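The training lead at Plostent wants hands before robots. "You show the job the way you'd do it at home," she says. "Packing a bin, clearing a desk. If you slow down for the machine, it learns slow."

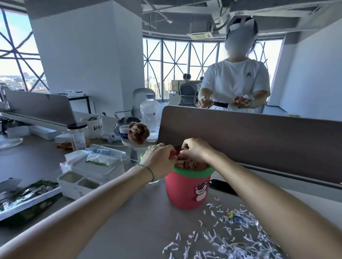

Her group has recorded 3,000 demonstrations since June, most of them by hand. Remote control comes later, on the Vono arm, and it's harder to teach. "New people need 75 tries before it feels normal -- some need 200." Paper is still the worst material, she says.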